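Cleaning and Storing Play Food
Teltoria Toy Library: Information for Borrowing Families

Play food sets are among the most frequently borrowed items in the collection. Borrowers are asked to clean each set before it is returned, following the procedure below. Allow 20 minutes, plus drying time.

What you will need

A basin of lukewarm water
Mild dishwashing liquid
A soft toothbrush
Two clean tea towels
The storage tub and contents card supplied with the set

Procedure

1. Lay all pieces on a tea towel and check them against the contents card. Report missing or cracked pieces at the returns desk.

2. Separate any pieces that are designed to come apart. Do not use a knife or screwdriver. If a join will not open by hand, leave it closed and wipe the outside only.

3. Add a small amount of dishwashing liquid to the basin. Wash hard plastic pieces individually. Fabric and timber pieces must not be immersed; wipe these with a damp cloth.

4. Brush moulded surfaces along the grooves. Corn requires particular attention, as residue collects between the rows of kernels, beneath the husk leaves and along the seam where the two parts of the cob meet. Brush the ridges at the flat end in a circular motion.
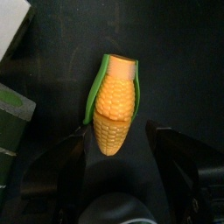
Plastic corn cob with green husk leaves. Note the seam partway down the kernels.

5. Rinse in clean water, shake gently and stand pieces on the second tea towel. Leave overnight. Do not place them in a dishwasher or clothes dryer.

6. Rejoin the pieces, lining up the two parts of each item, and pack them in the tub with the contents card on top.

Sets may be returned on Sunday during opening hours. Up to 6 sets may be held on one family membership. Enquiries about replacement pieces should be directed to Nives Pellegrini, Collections Officer.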